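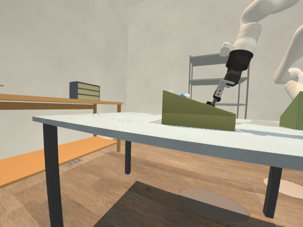 Olive-green bin on a pale tabletop with a slate-blue edge.

Print this page | E-mail this page

Trelora Family Tree Software, home edition

I've been digging through my family's past for longer than I care to admit, and for most of that time my "system" was a shoebox and a spiral notebook. Then my cousin talked me into Trelora, and I liked it so much that I ended up selling it! So yes, I'm biased, but I also use it nearly every night after dinner.

You start with yourself and work backward. Type in what you know (names, towns, a rough year if that's all you've got) and Trelora draws the tree as you go. My own file has 653 people in it now and it still opens quickly on my old laptop. Of those, 459 have at least one record attached, and the rest are my homework for the winter.

The part I love most is the source drawer. Every birth, marriage or census entry gets its own card, and you can hook one card to as many people as you like. I had a Leitão line that kept splitting in two because a clerk dropped the accent and then changed the vowel for good measure. Trelora let me keep both spellings under one person and search for either – that alone saved me a whole weekend of cursing.

Pierina Cocco wrote to ask if she could bring in a tree she'd built in Plandia. You can! Save it as a GEDCOM file, choose Import, and look over the list of possible duplicates before you hit Merge. Please do look it over. I once married my great-grandfather to his own aunt, and it took me until bedtime to get him out of it.

What you get: the program on a USB stick, a printed starter guide, and 7 blank family group sheets for taking along to relatives who don't like screens. One purchase covers 2 computers. If you want the big wall chart, that's the Jomwood add-on, and it's sold separately (it needs the home edition to run).

A couple of things it won't do. There are no records inside, so you'll still need your library card or a subscription somewhere. It doesn't read DNA results either. I'm asked that a lot, and the next update, due in August, won't change it.

Questions go to the e-mail link below. I answer them myself, usually Monday morning with coffee, so give me a few days if you write on the weekend.

E-mail this page to a friend | Printer-friendly version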